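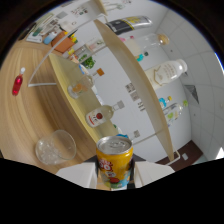
卓上の2段棚に飲料の瓶や缶を並べるとき、最初に決めるべきことは何か。

下段に置く物の高さの上限である。下段の有効高さは後から変えにくく、上段の配置は下段が決まってからでも調整できる。

卓上棚は、机の面積を増やすための器具として売られている。寸法表にも棚板の幅と奥行きが先に載り、段と段の間隔は最後の行に小さく書かれるか、まったく書かれない。この順序に私は以前から異論を持っている。飲料の棚に限れば、使い勝手を決めるのは面積よりも段間の高さであり、さらに言えば、その高さのうち手が使える分である。

筆者の職場はSkekiscombeにある小さな事務所で、木の机の上に、明るい色の木の棚板と白い枠でできた2段の棚を載せている。飲み物と調味用のシロップ、茶葉の類がまとめてある。前の事務所はPlondleyにあり、そこでは扉付きの戸棚を使っていた。移転してから開放棚に変え、6か月使った。以下はその間に固まった意見である。同僚の全員が賛成しているわけではない。

まず下段について述べる。下段の瓶を取る動作は、水平に手を入れ、胴を両側からつかみ、少し持ち上げて手前に引くという順になる。このとき必要な高さは瓶の高さに等しくない。瓶の高さに、持ち上げ代と、指の背が棚板に触れないための余裕を足した値になる。首の細い瓶は上からつまみたくなるが、下段ではそれができない。胴をつかむしかなく、胴をつかむには左右に指の入る隙間が要る。したがって下段の収容本数は、棚板の幅を瓶の直径で割った値には決してならない。隙間を削って詰め込んだ下段は、一本取るたびに隣が倒れる棚になる。

段間が300mmある棚なら大抵の瓶は入る、と販売側は説明する。入ることは入る。しかし背の高い瓶を下段に立てると、傾けずに出せる余裕はほとんど残らない。液体の入った瓶を傾けて出し入れする運用は、栓の締まりに依存することになり、私は認めない。

次に、缶の扱いである。缶は飲み口が上面にあるため、上面の状態が瓶より問題になる。開放棚に長く置けば上面にほこりが積もる。瓶の栓に積もったほこりは栓と一緒に外れるが、缶の上面のほこりは口に入る位置に残る。缶は回転の早いものに限り、下段の手前に置くのがよい。上段の棚板が屋根の役目をする分、積もり方が遅い。バユ・オエイは缶をすべて冷蔵庫に移すべきだと言うが、冷蔵庫の容積は弁当に使われており、現実の案になっていない。

上段は事情が異なる。上方に障害物がないので、首をつかんで真上に抜ける。背の高い物、重い物、蓋を開けたまま中身をすくう広口の容器は上段に向く。反対に、軽くて細い瓶を上段の縁に並べるのは勧めない。袖が当たれば落ちる高さがあり、下段の同じ瓶より損害が大きい。
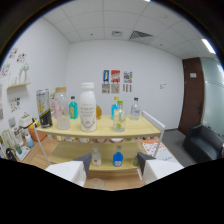 透明な瓶と不透明な瓶は、分けて置くべきか。

分ける必要はなく、不透明な瓶を透明な瓶の前に重ねないという規則だけで足りる。透明な瓶が後ろにあると、残量が見えるという利点が失われる。

この規則を徹底するのは思いのほか難しい。棚の中央には、いちばん大きな物が来やすいからである。私たちの棚でも、上段の中央は金色の文字が入った白い大きなボトルの席になっている。白い蓋まで含めて中身は外から見えず、後ろの瓶も部分的に隠す。容量の大きい物は使用頻度も高いという思い込みが、この配置を支えている。だが大容量品は、補充の間隔を延ばすために大容量なのであって、一日に何度も手に取られるとは限らない。中央の席は頻度で割り当てるべきで、大容量品は左右どちらかの端、枠に近い側に置くのが妥当である。端なら後ろを隠しても影響する範囲が狭く、荷重も脚に近い位置で受けられる。

荷重の話を補う。木の棚板を両側の枠で支える構造では、中央に集中した荷重がたわみを最も大きくする。飲料の瓶は中身が減れば軽くなるので、たわみを心配するほどの重さが続くことは少ない。それでも補充の直後は、重い物がそろって満量になる。補充日だけ棚が最も重くなるという条件を、配置の規則は織り込んでおくべきである。Utedwoodの倉庫で棚の管理をしていたアントニーナ・リトヴィネンコは、重い物を端に寄せる習慣をこの事務所に持ち込んだ人で、私の意見の一部は彼女から借りている。

色について。栓の色で中身を識別する方法がときどき推奨される。青い栓は水、緑の栓は柑橘という具合に決め、貼り紙まで作る職場もある。私は反対する。栓の色は製造側の都合で決まり、銘柄が変われば対応は崩れる。青い栓の瓶が水とは限らない以上、色の規則は守られている間だけ有効で、崩れたときに誤りを増やす。識別はラベルの文字で行い、ラベルを正面に向ける。この単純な方法に勝る案を、私はまだ聞いていない。

ラベルを正面に向ける作業は、戻す人の負担になるという反論がある。測ったことはないが、瓶を置いてから手首を少し回すだけで済むので、負担と呼ぶほどの時間ではないと考える。負担が大きいとすれば、それは隣の瓶との隙間が足りず、置いてから回せない場合である。つまり、ここでも原因は詰め込みにある。

棚の下の空間にも触れておく。下段の板と机の間には、いくらかの隙間が残る。空いている所には物が入る。典型はコップで、使いかけのコップが棚の下に差し込まれ、そのまま忘れられる。透明なコップは特に目につきにくい。私は棚の下を空けておくことを主張しているが、これはあまり守られていない。守られないのは置き場が決まっていないためで、コップには盆を一枚割り当てるのが筋である。盆に収まらない数のコップは洗い場に戻す。

給湯器具と棚の距離も、規則に入れてよい。湯を沸かす器具を棚の真横に置けば、注ぐまでの動線は短くなる。しかし蒸気が棚板の小口に当たり続ける配置は避けたい。棚板の端は面よりも水を吸いやすい。注ぎ口の向きを棚の反対側にし、器具の持ち手が手前から取れる位置を選べば、距離は短くても差し支えない。

野菜や果物の籠を同じ机に置くかどうかは、意見が割れている。オエイは置くべきでないと言い、リトヴィネンコは机の奥の端なら構わないと言う。私は後者に近い。籠の中身は日ごとに形が変わるため、棚と同じ列に置くと瓶を押す。離しておけば干渉しない。

最後に残るのが、棚から出した瓶の扱いである。棚の配置をどれほど詰めても、出した瓶が机の上に残れば意味が薄い。

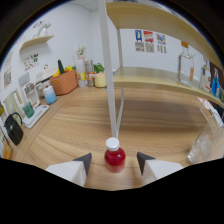 机に残るのは、決まって小さい瓶である。大きい瓶は邪魔になるので誰かが戻す。小さい瓶は作業の妨げにならず、次に使う人も手近にあるほうが便利だと感じる。こうして小瓶の定位置は棚から机へ少しずつ移り、棚の側では空いた席に別の瓶が入る。戻そうとしたときには席がない。配置が崩れる過程はほぼこの順序をたどる。

対策として、小瓶の席を下段の最前列に固定し、そこだけは空いていても他の物を置かないことを提案している。空席を残すのは面積の無駄だという意見が出るだろう。冒頭に書いたとおり、この種の棚で不足するのは面積ではない。空席は戻り先として働いているので、使用中の席と同じに扱うのが正しい。

席の固定には仕切りを使う方法もある。事務所の工具係だったJosephは、棚板に木の細い桟を付けて区画を作る案を出した。桟の高さは11mmで、瓶の底が引っかかる程度の段差になる。試作を見た限り精度は良かった。ただし私は採用に反対した。桟があると瓶を滑らせて引き出せず、毎回持ち上げる必要が生じる。下段で持ち上げ代を確保するために高さの上限を下げたのに、桟でその余裕を使ってしまう。加えて、桟と棚板の隅にこぼれたシロップがたまり、拭き取りに手間がかかる。区画を示すだけなら、棚板の前縁に細い紙テープを貼れば足りる。汚れたら貼り替えればよい。

糖分の多い液体の瓶には、もう一つ条件を付けたい。注いだ後に口を拭き、栓を締めてから戻すことである。口から垂れた液は胴を伝って底に回り、棚板に輪の跡を残す。明るい色の木の板では、赤や茶の液の跡が特に目立つ。受け皿を敷く案もあるが、受け皿は瓶の直径より大きく、隣との隙間を食う。拭くほうが安い。

以上の規則を満たすと、同じ棚に置ける本数は確実に減る。減った分は箱に入れて別室で保管することになり、取りに行く手間が増える。私はこの手間を受け入れるべきだと考えている。棚に出しておくのは今月開ける物に限り、未開封の予備は出さない。予備を棚に並べると、同じ品が2本開いている状態がすぐに生じ、どちらが先に開いたのか分からなくなる。

来客用の飲み物だけは例外にしてほしいという要望が、総務から来ている。客に選んでもらうには種類が見えていたほうがよいという理屈で、これには一理ある。ただ、選ばせるための陳列と毎日使うための収納を一つの棚で兼ねると、どちらの規則で並べるかが人によって変わる。来客のあるときだけ盆に並べて出す運用で試し、それでも不足があれば、上段の右端を来客用に空けることを検討する。

棚の買い替えについては、2月の備品申請で段間の寸法を指定するつもりでいる。棚板の幅は今のままで構わない。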